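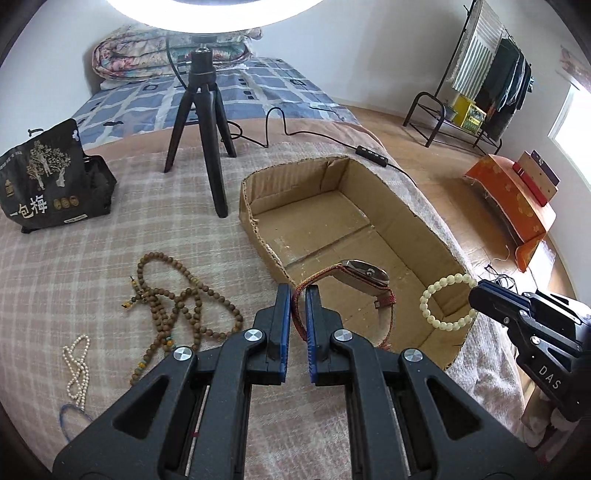

The literature on domestic storage has a touching faith in containers. It assumes that a person who owns a necklace also owns somewhere to put it, and that the somewhere was bought for the purpose. Our fieldwork in Flallville gave this assumption a hard time. The most common home for small wearable things was a piece of packaging that had outlived its contents, and the most common place for dealing with them was the bed. Figure 2 is a fair specimen. The box is brown corrugated cardboard, shallow, with torn upper edges, and it holds a bracelet of pale cream round beads and most of a wristwatch. The rest of the watch, a red woven patterned strap, hangs over the near rim. A long brown bead necklace and a small white pearl one lie on the plaid blanket outside, along with a thin blue cord that our coding sheet had no category for.

We call the watch's position straddling, and it caused more argument among the coders than anything else in the study. Under our first protocol an item was either in or out. This worked well for spoons, on which the protocol had been tested, and badly for anything with a strap. One coder held that a watch is where its case is. Another held that a watch is where you would pick it up from, and you would pick this one up by the strap. The revised protocol follows the case, so the watch in Figure 2 is coded as in, with a secondary mark for straddling. We are aware that this settles nothing about watches.

Straddling matters because it was commoner than we expected and because the people we interviewed did not see it. Asked whether the watch was put away, they said yes. Asked the same of a necklace lying next to the box in full contact with the bedding, they also said yes, though more slowly. "Put away" in ordinary talk seems to cover a zone that includes the container, its rim, and a margin of nearby fabric. The width of this margin varied between households and seemed to grow with the interviewee's confidence. We did not measure it, having been asked by one participant to stop crawling about with a ruler.

Long strands deserve separate mention. A bead necklace of any length does not go into a shallow box so much as negotiate with it. It can be coiled, in which case the coils slide apart, or it can be dropped in as a heap, in which case it takes the bracelet with it the next time it is lifted out. The brown necklace in Figure 2 lies in overlapping loops, with a few accent beads in yellow, turquoise, and orange near the middle, and in that state it occupies a generous patch of blanket. Several participants told us they left such strands until last when tidying. The reason usually given was tangling, though one person said that the long ones "look fine where they are," a view we have since come to respect.

Fine strands have the opposite trouble. The pearl necklace has tiny beads and has twisted itself into a loose upright figure, and a thing that size on a patterned cover is easily overlooked. Participants reported losing small pieces in bedding more often than on any hard surface, and continued to use the bed. It is wide, it is at a convenient height, and nothing dropped on it makes a noise. Against this must be set the fact that somebody has to sleep there, which puts an upper limit on how long the sorting can go on.

The bed also gathers things that have no part in the task. A black snack bag with a gold illustration of trees and figures stands upright at the upper left of Figure 2, its top folded over. Our coding sheet filed this under "other," a category that by the end of the study was larger than we would have liked. We considered leaving food packaging out of the analysis altogether. It stayed in, on the grounds that a folded bag top is itself a modest act of storage and arguably a more decisive one than anything done to the blue cord.

We turn last to purpose-made storage. Participants in the Shehu apartments were each lent a Dellex tray, a lined unit with a ring bar and a slot for watches, and were asked to use it as they saw fit. They saw fit to put it on a shelf. At the return visit the trays were clean and well looked after, and 2 of them held batteries. The cardboard boxes were still in service. When asked why, participants praised the tray at some length and then explained that they did not want to get it dirty. The Stirninska households, which received no tray, behaved in much the same way and were spared the guilt.

It would be unwise to generalize from this to all small belongings. Keys, for instance, have hooks and a fairly settled place in the hallway, and people shout when they are missing. Jewelry worn now and then has no such discipline. The next section takes up the question of lids, which the box in Figure 2 does not raise, and which the earlier survey treated as optional.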